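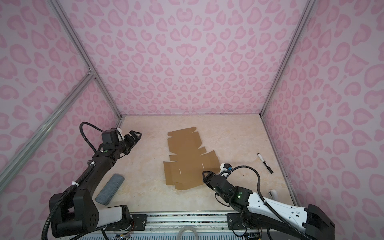
Shoaib Bugti wrote in to ask why leopards have spots at all, and whether they would be better off plain brown like a lion. What a lovely question, Shoaib, and it gives me an excuse to talk about patterns, which I could do all day!

Leopard spots aren't really dots. Look at a drawing of one in a book and you will find that most of them are little broken rings with a paler middle. They are called rosettes, because somebody long ago thought they looked like small roses. On a real leopard the rings are black and the fur is a sort of gold, though people who make wallpaper and pyjamas choose any colours they fancy - pink ones are very popular.

Now, imagine you are a leopard, lying along a branch and waiting for your supper. Sunlight comes down through the leaves and makes bright patches and dark patches all over you. If your coat is patchy too, your edges seem to melt away, and an antelope may not notice you until you are very close indeed. This is called camouflage (say it "cam-oh-flahj").

Lions mostly live out in dry, yellowish grass, so a plain sandy coat suits them nicely. Lion cubs are often born with faint spots, though, and these usually fade as they grow up.

Every leopard has its own pattern, a bit like your fingerprints, and scientists can tell one animal from another by comparing photographs of their sides. Try drawing 2 leopards of your own and see if you can make their rosettes different.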